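3.2 What people do with a cup once the drink is gone

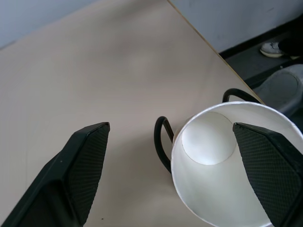 We began this part of the study expecting a short table and a dull paragraph. What came back was far richer! The office diaries from Hornari and Dustala hold 2576 entries on single-use cups, split evenly between the two sites at 1288 each, and a surprising share of them have nothing to do with drinking. People kept pens in them, watered plants with them, stood them on paperwork by an open window, or wrote a phone number on the side and carried it home.

We call this stretch of time the "second life" of the cup, and it matters for waste studies because most earlier counts treat a cup as rubbish from the moment it is empty. Bin audits can't see the second life at all. A diary can, though it leans on people remembering to write things down, and entries thin out sharply after lunch (see Section 5).

Figure 2. A white paper cup on a pale beige tabletop.

Of the entries, 313 describe a cup being filled again at least once. We had assumed refills would be mostly water, and at Dustala they were. At Hornari, where the kitchen is two floors down, people were far more likely to refill with tea and to complain about the walk. The complaints are a lovely source in their own right — several run to half a page — and they show how much a building's layout shapes habits that are often put down to attitude. Someone with a sink nearby looks like a keen reuser. Move the same desk upstairs and the habit fades.

We sorted the second-life entries into 4 groups: refilling, holding, measuring and marking a place. The last was new to us. A cup left on a desk or a meeting table was widely read as "taken", and diarists at both sites moved on to another seat when they met one. Marking a place also had the longest second life, with some cups kept from Monday to the end of the week.

Coding the entries was not always easy. A cup of paper clips that was later tipped out and used for water belongs to two groups, and we counted it in both. The totals by group therefore come to more than the number of entries, and should be read with that in mind.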